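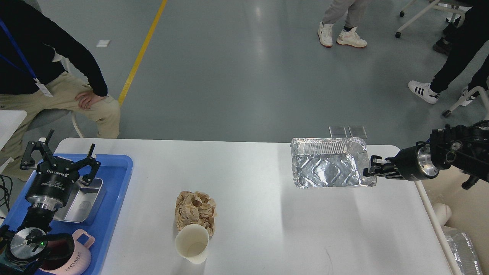

Resin Wheel Sets and Photo-etch: Frequently Asked Questions

Last revised 2021-02-27

Which kits do the Stalen wheel sets fit?

The kit is named on the header card and in the first column of the stock list. Hub depth and axle diameter are taken from that kit only. Other kits of the same aircraft may need the axle reduced or the hub drilled out.

Are the tyres weighted?

Main wheels are flattened and slightly bulged at the contact point. Nose and tail wheels are flattened only. The flat is aligned with the pour stub on all sets released since January. On older sets it may be up to a quarter turn away, so check before cutting.

How do I remove the pour stub?

Use a fine razor saw, working from both sides towards the middle. Finish on wet abrasive paper laid on glass. Do not use side cutters. The resin is brittle and will chip into the tread.

Resin dust is harmful. Sand wet and wear a mask.

Do the parts need washing?

Yes. Some release agent remains after casting. Wash in warm water with washing-up liquid, rinse and leave to dry overnight. White spirit is not recommended.

Which glue should I use?

Superglue or two-part epoxy. Polystyrene cement has no effect on resin or brass. Epoxy is preferred for main wheels because it allows time to set the flat level with the ground.

Which primer works best?

Any lacquer primer. Acrylic primers will hold on resin if it is clean but tend to lift from brass when masking tape is removed.

Is the Drumberg brass annealed?

Seat belts are annealed. Brake lines and undercarriage door details are not. To soften a part, pass it through a candle flame until the colour changes, then let it cool in air. Soot can be wiped off with a damp cloth.

A wheel is warped. Can it be corrected?

Place it in water at 70 degrees Celsius for one minute, press it flat against a tile, then cool it under the tap.

Are canopy masks included?

No. Masks are made by Chiu and listed separately. They are cut for the kit canopy and will not match vacuum-formed replacements.

What do the stock numbers mean?

Numbers from 2000 are wheels. Numbers from 3000 are photo-etch. The suffix R indicates a retooled part, and the earlier version is then withdrawn.

A part is missing or badly cast. What should I do?

Send the stock number and a photograph of the parts to Cedness, who handle all replacements. Include the header card number if you still have it. Parts that have been cut from the pour stub can be replaced if the fault is a bubble or short casting.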